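Progress report to the funder, August 2021
Assistive Handling in Shared Kitchens
Prepared by Noura Kassab, project coordinator

1. Period covered

This report covers the second half of our grant year. The main event was the open day at our Goslow workshop, and most of the text is about it. Spending is in the separate sheet.

2. The open day

We sent 200 invitations to care homes, school kitchens and small catering firms in the district. Because of the room size we received the guests in groups, and each group stayed 50 minutes. The first part was a short talk on the aims of the project. The second part was the demonstration at the table, with time for questions.
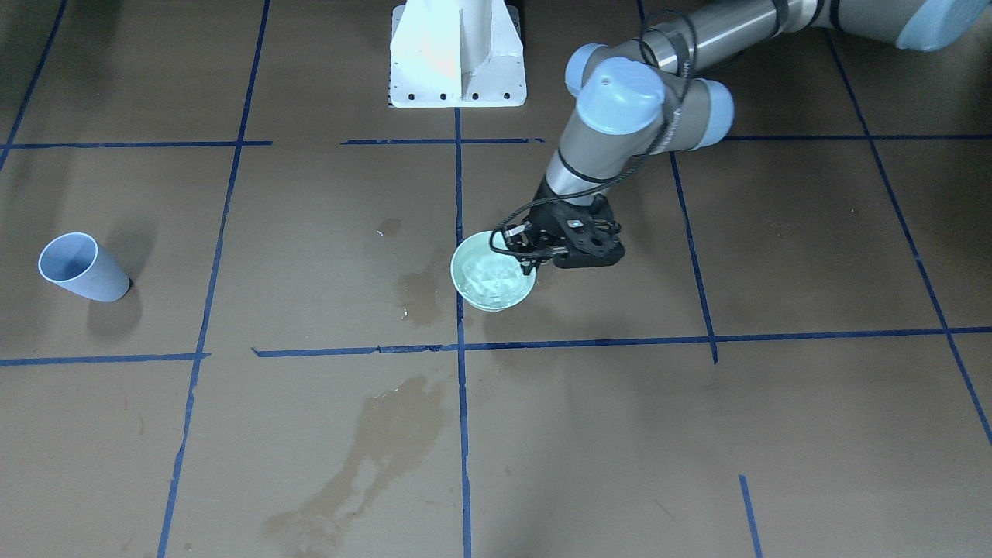

The handling of open containers was the task which our guests from the care homes asked for in February, so we gave it the first place in the program. A person who cannot hold a bowl level needs help with exactly this. We work with simple dishes of light plastic or similar weight, and the gripper takes the bowl by its rim, as it does with the pale green one and its heap of clear pieces. The rim grip leaves the inside of the bowl free, but it makes the tilt more difficult to control. We would like to study this point more in the next period.

3. Questions from the guests

The kitchen managers asked mostly about cleaning. They wanted to know which parts of the arm can be wiped and how the cables are protected. We could answer the first question well and the second only in part. Maruyama, our partner for the mechanical work, has promised a written note on cable covers. 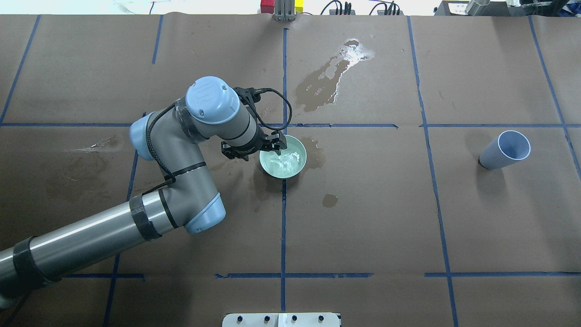
Several guests asked also about noise and about the price of one complete table. We explained that the present setup is for research and that we do not have a sales price. Two care homes asked if they may send their staff for a longer visit, and we have agreed to it.

4. Work with partners

Turnodo has delivered the new version of the control software. The start procedure is now shorter, and the operator can stop one arm without stopping the other. Brado continues to help us with the training of operators and has finished the first draft of the handbook.
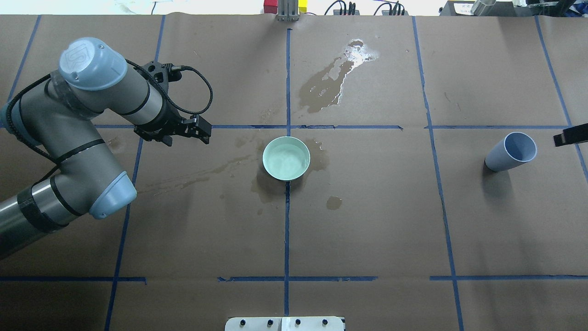
Photo: Goslow workshop, open day

The paper on the table is divided with blue tape, and the handbook uses the same squares to tell the operator where an object should be placed. Brado found that new operators learn the positions faster in this way than from a list of distances. The draft will be sent to you when the safety chapter is complete.

5. Costs of the event

The open day cost 3,187 dollars, including printing, transport for the care home groups and food. From this sum, 306 dollars were for table paper, tape and dishes. The total stays inside the budget line for public events. 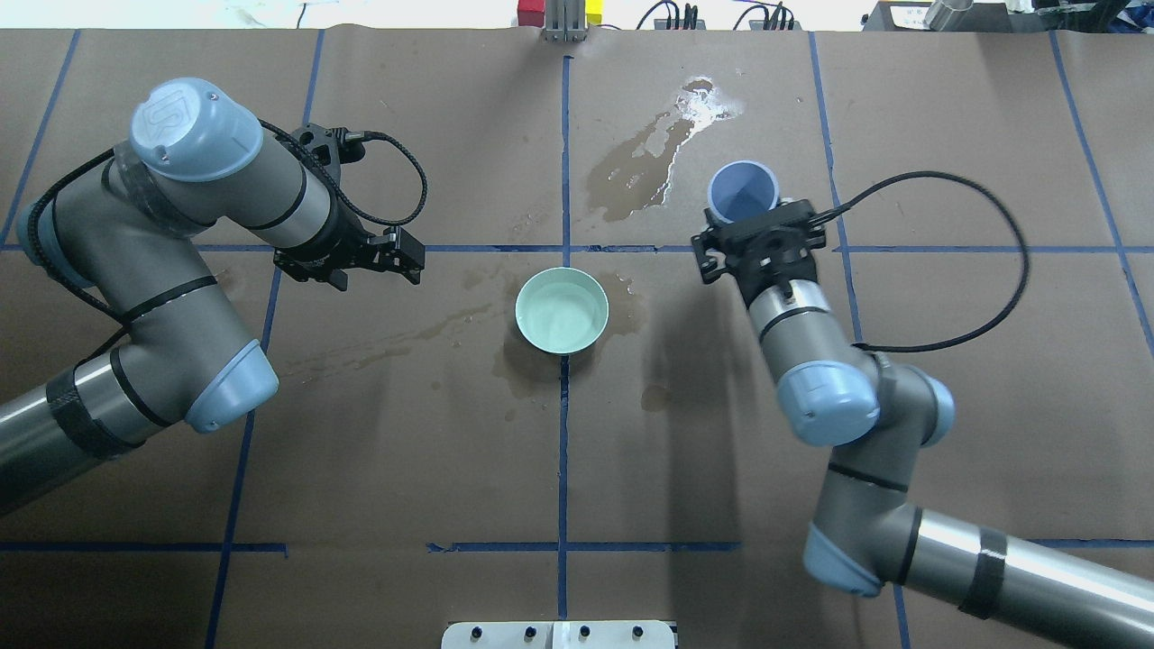

We ask for your permission to move the rest of this line to the staff visits described in section 3. No other change to the budget is requested.

6. Next steps

In the next period we will hold the staff visits, finish the handbook with Brado and repeat the bowl task with dishes of different rim shapes. The note from Maruyama will be attached to our next report.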